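Landlord deposit - can they charge for marks on the wall after 3 years?

Posted by Brian Mushi

Moved out of a two bed flat in October. Been there 3 years, never missed rent. Agent (Prinetti) now wants to keep 284 from the deposit for repainting the hallway and the small bedroom. It's scuffs mostly, where the bike leaned, and a few pencil lines by the door where we measured the kids. Walls were not new when we moved in, I'd say, but I can't find the check-in report anywhere. Is that fair wear and tear or am I stuck with it? They want an answer by end of the month. Also they've not sent any receipt, just a figure in an email.

Bakari Were

Don't agree to anything yet. First thing - ask them for the check-in report and the check-out report, both, in writing. They should have them. If they can't show what the walls were like when you moved in they'll struggle, it's on them to prove it and not you.

Second, paint wears out. After 3 years of a family living there you'd expect a hallway to need doing, so even if the bike marks are down to you they shouldn't get the full cost of a fresh job. Offer a share if you feel bad about it. I offered 100 on mine and they took it same day, which tells you somthing.

Then if they won't budge go to the deposit scheme. It's free and you do it online. Name of the scheme should be on the paperwork you got in the first few weeks. If you never got any paperwork that's a bigger problem for them than for you.

Pencil lines I'd just own up to. Small thing.

Vasilică Mihăilă

had same with Prinetti, they always try it. ignore them

Njoroge Kirui

Please don't ignore them, if you say nothing it drags on for months. Reply, keep it short, say you dispute the amount and why. Keep every email.

What Bakari said is right mostly. Only thing I'd add is photos - look through your phone for anything from the first weeks, birthday pics, whatever, with the hallway wall behind. Mine had a highchair in front of the exact patch they were moaning about, marks allready there. Sent it over and they dropped the lot.

And for next time, pencil comes off emulsion with a soft white rubber if you go gently. Don't scrub it wet, you get a shiny patch and that looks worse. We've got kids too so no shortage of pencils in this house.
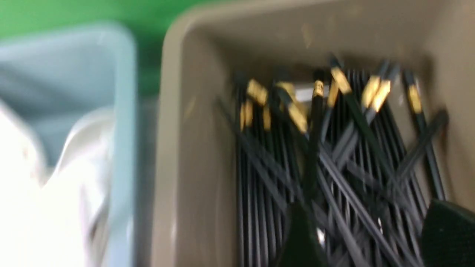

Dark pencils in the tan plastic bin

We do heights on a strip of lining paper now, pinned up. Comes with you when you move. Good luck with it, and do post what they say back.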